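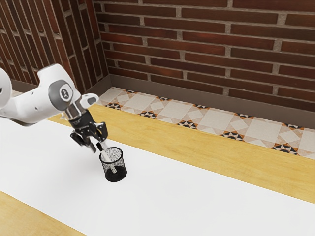 Bretosholm books 1-4: reading order, and is the last one worth it?

Kids & Middle Grade Fantasy > Series Talk
11 replies

marshlantern
Finished The Salt Door with my daughter last night (she's nine) and now we're stuck. Library has two different numberings on the spines. The old Pulta paperbacks say The Bell Under Bretosholm is book 1, the newer Sampaio ones put it third. Which is it?? Also somebody in the other thread said skip the fourth. Why

tea_and_endpapers
Publication order. Always. Salt Door, then The Ferry Cousins, then Bell, then Winter Ferry. Pulta bought Bell first and stuck a 1 on it, that's the whole mystery.

oldgrumblebook
Disagree. Bell first. It's set in 1771, everything else comes after, and you get the drowned church before the cousins go poking around in it. I read it first as a kid and was fine. Better than fine.

tea_and_endpapers
You were fine because you didn't know what you were missing. The whole point of Bell is finding out who the ferryman is. If you read it first he's just some guy with a boat.

oldgrumblebook
He's a great guy with a boat

quillpig
lol

Can I put in a word for Ferry Cousins, everyone treats it like filler. The chapter where they miss the tide and have to sleep in the net loft is my favorite in the series. Nothing happens! They eat cold potatoes and argue about who gets the blanket. My son asked for it three times.

marshlantern
OK that sounds like us. So Ferry Cousins next. How scary is it? Salt Door was right at the limit, the hand in the well gave her a bad night

quillpig
Less scary than Salt Door. One bit with a dog, the dog is okay.

tea_and_endpapers
Bell is the scary one. Wait a year maybe. 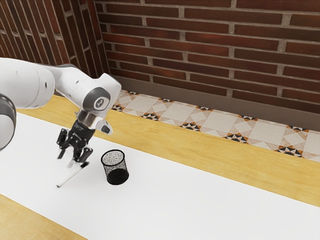

And while I'm here, get the edition with the map if you can. The Sampaio reprint dropped it and without it the part with the two causeways makes no sense, I had to draw one for my class on the board. Came out looking like a sausage.

hedgewitch_reads
Jumping in on Winter Ferry. I don't hate it, I know I'm alone here. It's too long, 300 pages and the others are half that, and the middle drags. Erum is barely in it, which is a crime, she's the best character. But the last four chapters are the best writing in the whole set. The oldest cousin can't hear the bell anymore and doesn't tell the others, just pretends. I cried on a bus.

oldgrumblebook
Barely in it is generous. She gets one scene and its a letter. You don't build up a kid like Erum for three books and then have her move inland.

hedgewitch_reads
But kids do move inland. That's what it's like when a friend leaves, you get a letter. I thought that was the most true thing in it

oldgrumblebook
Don't want true. Want Erum on the boat.

quillpig
Kind of with grumble on this one, sorry. My son closed the book and said "where is she" and wouldn't go on for a week. We did finish. He liked the ice part.

tea_and_endpapers
Also the magic rules change. In Salt Door you can only go through at low water, and by Winter Ferry they're going in and out whenever. No explanation. Bothers me every time

hedgewitch_reads
There is one, it's in Bell, the ferryman says the door "keeps easier hours in frost." One line. Easy to miss.

tea_and_endpapers
Huh. Ok. Going to go look.

Edit: found it. Fine. Still think it should of been in the book where it matters.

marshlantern
This is super helpful, thanks all. Going Cousins, then Bell when she's older, then we'll see about the fourth. Does anyone know if the omnibus is any good? Saw one used, 926 pages, looks like a brick

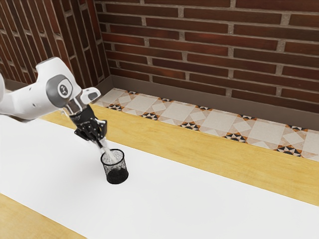

paperboat
Question from a lurker, does the omnibus have the whole text or is it cut?

hedgewitch_reads
Whole text, all four books in publication order, but the chapter drawings are gone except the very first one.

paperboat
Ty. Shame about the drawings, the little crabs were the best part

quillpig
THE CRABS. Yes. Get the singles, marsh. Also you can't hold that brick up in bed, I tried, dropped it on my own face in the middle of the net loft

oldgrumblebook
Singles. And read Bell first.

tea_and_endpapers
No.

marshlantern
Singles it is. Hold on Ferry Cousins is in, picking up tomorrow. She wants to know if the dog has a name

quillpig
He does, chapter two, don't let her flip ahead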